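Hikley pass road to reopen, again

The old gravel road over the Hikley pass will be open to cars by February, according to the district roads office in Leltow. Drivers who remember the last announcement may want to keep using the highway.

The road has been shut since a culvert gave way below the second hairpin. Goossens, the contractor, was given 3 months to replace it and clear the slips higher up. That deadline came and went. The office now says the culvert is in and only grading remains, though it would not say who has inspected the work — or whether anyone has.
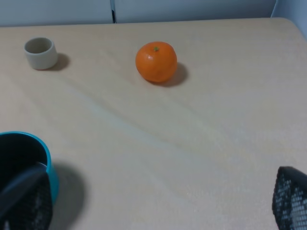 A guesthouse owner on the Leltow side said she had heard the same promise twice and would not be changing her website until she had driven the whole way herself. Bookings from touring cyclists have dried up, she added, and the signposted detour sends them onto a highway with no shoulder.

The budget raises its own questions. The first estimate was 4000 tons of gravel; the latest notice lists 895, with no explanation for the drop. The office calls this "a revised scope." It may also mean a thinner surface on the steepest stretch, where the 800 meters above the old toll house washed out before.

Trucks will stay banned. The Uno bus, which used to cross the pass on Thursday, has not been put back on the timetable.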